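Render of a small room takes too long, mostly because of the noise setting?

Rusteck
I am using Hulska for making interior pictures, on a laptop which is five years old. One picture of a small room needs 1,194 seconds, and for my project I must make 30 of them before the end of December. I tried to put the samples lower, but then the walls become full of small dots, especially in the corners. Is there some setting that I should change first, before I think of buying a new computer? I would like to keep the same picture size.

Luminița Coman
Please look first at the number of light bounces. In a new Hulska file it stands on 14, and for a closed room without glass or mirrors you can put it to 4. The walls will become a little darker, so make the lamp stronger to repair this. After that, switch on the denoiser, but only for the final picture – in the preview it makes everything slower.

Also check that you don't have many small lamps. One big soft light under the ceiling gives much fewer dots than six little ones. I had this mistake in my files for a whole year.

For the samples, I stay at 235 in simple rooms. I use plain colors on the walls and keep the texture of the stone or wood quite small in size, it saves memory too.

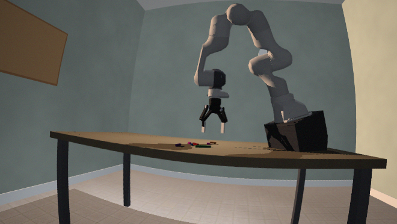
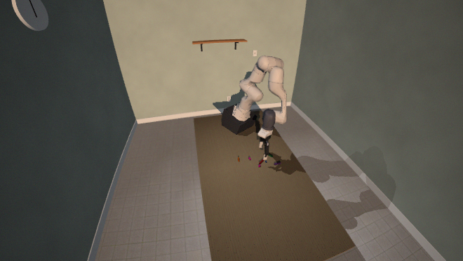
Dolores Wojcik
Four bounces was too dark for me in the corners, even with the stronger lamp. I went back to six and the time was nearly the same. Check too if your laptop is plugged in, on battery mine renders at half speed.

Tamuno
Same problem with me, following.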